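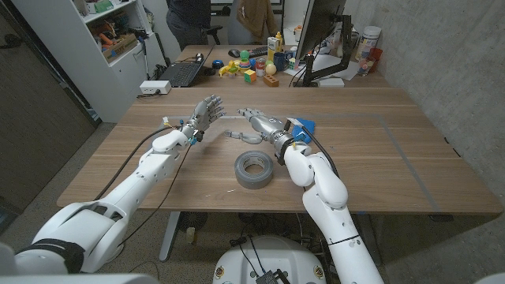
*Both hands over the tabletop.*

To: Shin Workshop members' list
Subject: Re: Dust collection and the Nokitz lathe
2 February 2024

Dear members,

Thank you to all who wrote in response to the notice on dust collection. One reply is quoted, as it raises points that concern everyone who uses the metalworking bay.

> Villads Þrastardóttir wrote:
>
> The new hose is a real improvement at the bandsaw, but it does not reach the Nokitz lathe unless the Darkov bench is pulled forward. Could we have a longer run, or a second drop from the ceiling? I would also like to know whether the 100 mm fittings are staying. My own adaptors were made to suit the old size.

The 100 mm fittings will remain. Members who have made their own adaptors may continue to use them, provided they are labelled with the owner's name and removed at the end of each session.

A second ceiling drop has been priced through Plenamska and should be installed in April. Until then, please do not move the Darkov bench. It was levelled recently, and the vice is aligned to the marks on the floor.

Metal swarf must not go into the collector under any circumstances — sparks from the grinder were found in the bag on 2 occasions last year. Please use the brush and the steel bin.

Lathe bookings are limited to one session per member per week while demand is high. There are 5 names on the waiting list at present, and cancellations should be sent to this list as early as possible.

Yours sincerely,
Workshop Office, Shin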